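Spinner rack

A spinner rack is a display stand whose tiers turn on an upright pole. Small shops use them for cards, keyrings and paperbacks. Sellers often claim that a spinner lifts sales, but the proof is thin. A trade survey in Jollulstead covered 607 shops and never asked what they sold before.

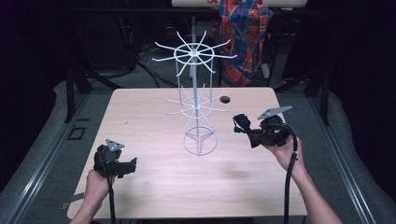
Do spinner racks save floor space?
Only on paper, as shoppers need room to stand on every side.

The maker Femden rates its floor model for 2,442 cards, a figure that assumes very thin ones.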